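Chambray

Chambray is a lightweight plain-weave cloth made with a colored yarn in one direction and a white or undyed yarn in the other. It is most often seen in blue, and from across a room it is easily mistaken for denim. Up close the two are very different fabrics, and chambray has a long and lively story of its own.

Name and origins

The name is usually traced to Cambrai, a town in northern France long known for fine linen. The same town gave English the word "cambric," and for a good while the two words were used loosely for related cloths. Early chambrays were often linen. Cotton took over as spinning by machine made even, strong cotton yarn cheap enough for everyday clothes, and cotton is what most people picture today.

Weave and color

In a plain weave each crosswise yarn passes over one lengthwise yarn and under the next, all the way across. The colored yarns normally run lengthwise (the warp) and the pale ones crosswise (the weft). Because both show on the surface in tiny alternating dots, the eye blends them into a soft, slightly frosted shade. Tilt a good piece toward a window and it can seem to change color!

Denim uses a similar pairing of dyed warp and white weft, but in a twill weave, which makes diagonal ridges and leaves the back of the cloth much paler than the front. Chambray looks nearly the same on both sides, a wonderful thing for rolled cuffs and open collars. Oxford cloth is another close relative, with yarns grouped in a basket pattern that gives it a thicker, bumpier feel.

Striped chambray is made by changing the color of some of the warp yarns before weaving begins. A narrow stripe may take only 2 or 4 yarns, and the mix of dark and light lines can be so fine that it disappears at arm's length.

Use in clothing

Blue chambray became a favorite for work shirts in the United States, where it was tough enough for daily wear and far cooler than denim in summer. The Navy issued chambray shirts to sailors for decades. It later moved into dresses, children's clothes, pajamas, and light bedding, and home sewers love it, as it presses crisply and hardly slips under the needle.

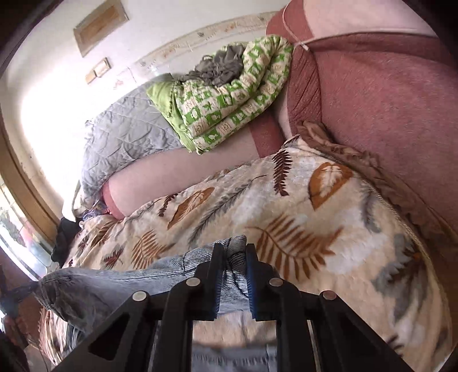
Cotton chambray can shrink in its first wash, so sewing guides advise washing the yardage before cutting. Bronwyn Faulkner's handbook "Plain Weave at Home" suggests cutting a test square 10 inches on a side, washing and drying it the way the finished garment will be washed, and measuring it again. Indigo-dyed pieces fade gently over the years, and many wearers feel the cloth only gets better with age.

Related fabrics

Cambric
Denim
End-on-end
Oxford cloth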